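Ticket: recipe cards print with half the ingredients missing
Starkeck recipe site – support log, opened 2022-05-28 by Mi-kyung Choo
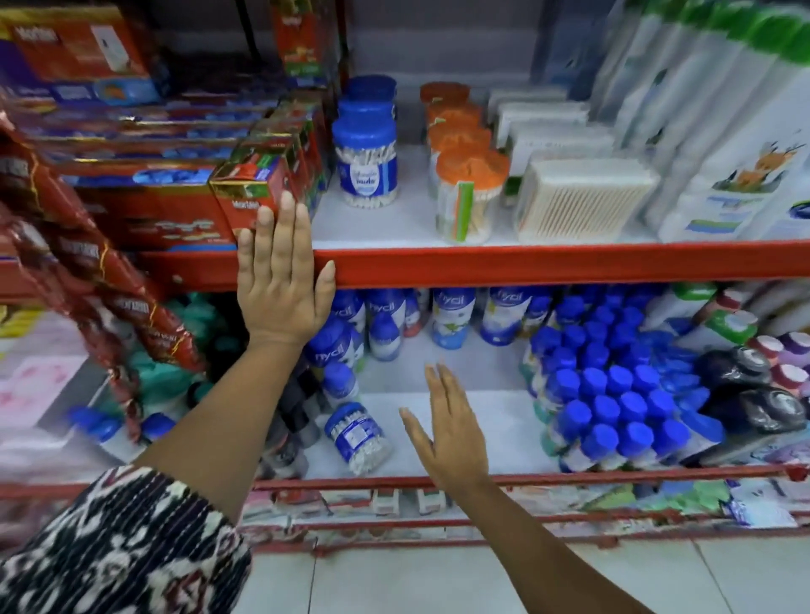

Attachment 1: shop shelf, Mortein boxes on the upper shelf

Problem as reported
The print button on my brunch recipes drops everything after the sixth ingredient. The blueberry baked oats lose the oats! On screen the card is perfect. Paper and PDF both go wrong. I've got 65 recipes up and so far I've tried 15 of them, all the same apart from the two with very short lists (cheese scones and the banana milkshake, both lovely, both fine).

Set-up
Theme: Ploltunent, newest version. Card plugin: Zamier. Browser: two different ones, same result.

Tried so far
1. Cleared the cache. No change.
2. Switched the card style from Pace to plain. The list came back in full, which got me very excited, but the photo vanished and the method ran off the page.
3. Back to Pace, print size down from 80 to 50 per cent. Seven ingredients now, and tiny writing.

Reply from support
Thanks for such a thorough report, step 2 was a huge help. Pace puts the ingredients in a box with a fixed height when it prints, so longer lists get chopped. Please go to Card settings, then Print, and untick "Keep box height". Save, then open one of the long recipes again.

Update from Mi-kyung
It worked – all eleven ingredients for the baked oats, photo in place, method on one page! I've done the savoury muffins and the big pancake tray bake as well and they look brilliant. One small thing left: the "serves" line now sits under the title instead of beside it. I quite like it there, so please leave it.

Status: solved. Box height bug passed to the Zamier team, fix planned for September.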